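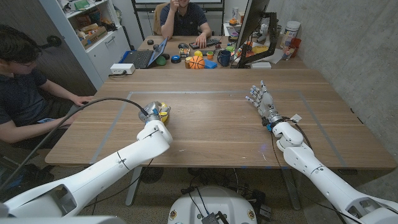
Week 3: Teaching by Teleoperation
Thursday, November 16, 2023

Last week's method was kinesthetic teaching, where you grab the arm and drag it through the motion. It works well for one arm and badly for two, as anyone who tried both at once in the Skollthorpe lab will remember. Today the operator stays out of the way and drives from a distance.

Terms for the quiz:
Demonstration: one full run of the task, start to finish.
Episode: the recording of a demonstration, including the part where you sneezed.
End effector: whatever is on the end of the arm. Two arms may carry two different kinds.

Keep the task inside the tape. The policy learns from what you did, and it will copy your hesitation over the fruit with great loyalty.
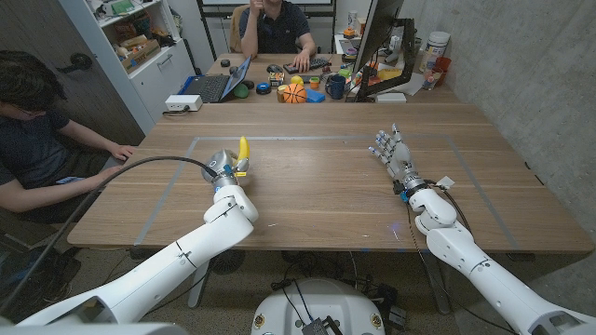

Fig. 2. Banana held upright in the left gripper; right hand open over the table.

Notice that an idle hand is still recorded. If you let it drift, you are teaching drift.

For the lab: 10 demonstrations per pair, none longer than 60 seconds. Throw out the bad ones before you upload, and write down why. "Felt wrong" got half credit in September and will again.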